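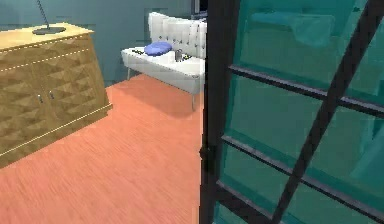 Unit 3. Confidence votes and caretaker governments

Reading: the Vestthorpe charter, chapter on the executive.

1. Definitions. A confidence vote tests whether the cabinet still has the support of the chamber. A caretaker government is one that has lost that support, or has resigned, and stays in office until a successor is sworn in.

2. Vestthorpe. The island assembly has 288 seats. A motion of no confidence needs an absolute majority of members, so abstentions count in the cabinet's favor. The charter sets no time limit on caretaker rule. It does cap new spending in that period - 4000 crowns per item without a vote of the chamber.

3. The Kerkance case. The Kerkance coalition resigned in December after its junior partner left. The cabinet kept running daily business but also signed a port lease. Was the lease daily business? The court did not rule on the point.

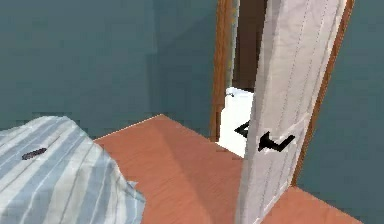 MacLeod objects that the spending cap is beside the point, as a lease brings money in and the charter speaks only of money going out. On that reading the gap lies in the text, and a court could not have closed it.

4. For the seminar. Draft a clause that limits contracts signed by a caretaker cabinet. Maximum 400 words. State who may enforce it.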